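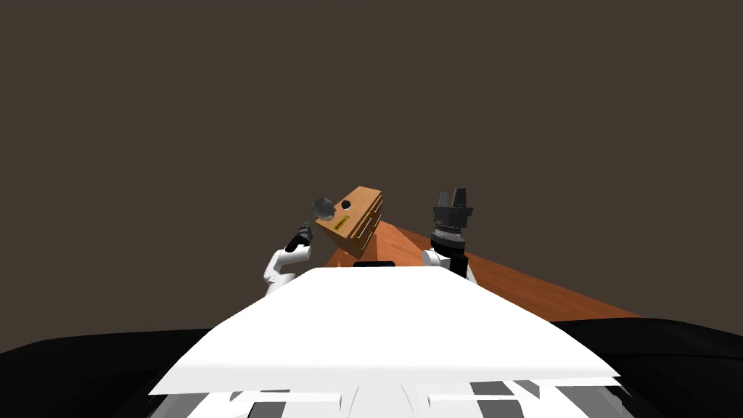

What is the correct soaking time for the Orkero linen stock before the second dye bath?
Linen is to be soaked for 10 hours at room temperature, with the water changed once at the midpoint.

Workshop notebook, June, entry opened 8:40 a.m.

Bath 2 was prepared to the revised recipe. Sample weight was 207 g, dry. The indigo vat was left covered overnight and its colour was checked by Inna Pylypenko before dipping commenced. The surface bronze was acceptable, and the liquor beneath was a clear yellow-green.

The first length was dipped three times, with a full airing between dips. The selvedge took the dye more heavily than the centre. The same fault was recorded for the Goladik cotton in the previous entry.

Yamila Mansilla has requested that the rinse volume be increased from 845 mL to 1,000 mL for the small swatches. The change is adopted from this entry onward. Labels should be stitched on, as the pinned ones have left rust marks.

Outstanding: pH strips to be reordered; grey wool to be scoured again; swatch book to be returned to the dry cupboard. Second length to be dipped at 2 p.m.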